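Date: July 22, 2022
Subject: Re: [Rivgate-sorting] caps on or off

> The Sengar sheet says bottles go in with the cap on.
> Does that cover film as well? Page 3 is unclear.
> Our table still has both lying on it at the end.

Cap on, yes. Film is a separate stream at Vikusbridge and should not share a bag with bottles. Page 12 has the wording; page 3 is the old text.

Table and bin:

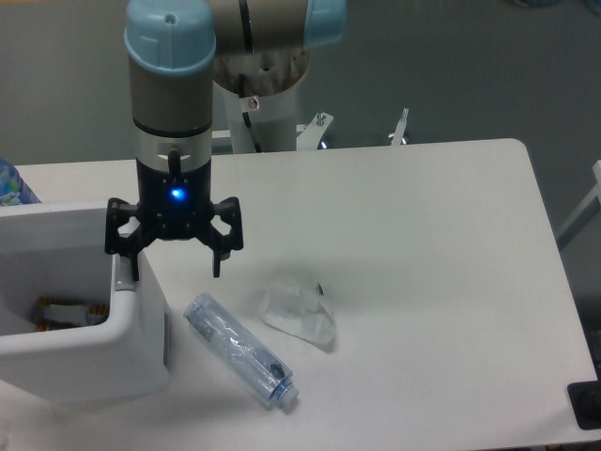
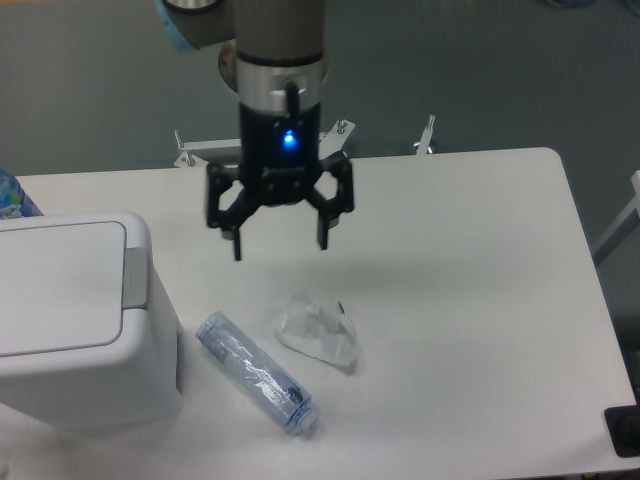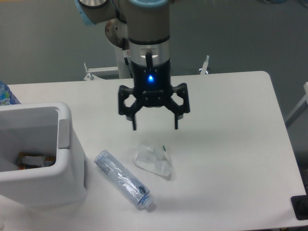 Clear film goes in flat if you can manage it, since crumpled pieces take up most of a 31 liter bag. Leave labels on. Dostarard accepts them. I will correct page 3 before the next revision and repost the sheet to the list.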